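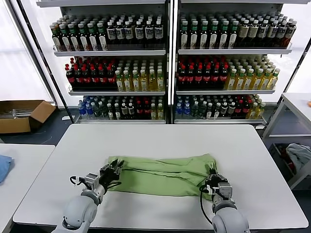

*Both ends of the green cloth gripped as it lies on a white table.*

Signe Bergmann has heard the word "rebuild" too often to get excited about it. She has coached Ostside's women's cricket side for two seasons, and the club has announced a rebuild before each of them.

"You can call it what you like," she says. "We were bowled out cheaply in May and we'll be bowled out cheaply again if the top order keeps playing across the line."

The club's answer is Loltuvach, a winter batting program bought in from Zamell. It runs for 16 weeks and costs each player $585. The brochure promises "match-ready decision making", a phrase Bergmann reads out twice, slowly.

"I asked what it meant and got sent the same brochure," she says. "I'd sooner have a decent turf wicket to train on."

Captain Jean Leckie is more willing to give it a go, though not by much. She did the trial session and says the throwdowns were good. The charts afterwards she could have done without.

"It told me I'm weak outside off stump. My mum could have told them that - she's been yelling it from the boundary for years."

What would change her mind? "Runs against Ayala. They've got two proper quicks and they bowl at your ribs. If I'm still in at drinks, I'll say thank you to whoever wants it."

Bergmann doubts the club will wait that long before claiming a success. She has asked for the averages to be looked at after the Ayala match and hasn't had a reply. In the meantime she is running her own nets at 6 am, free, with old balls and no charts.

"Most of them turn up," she says. "Jean's usually late."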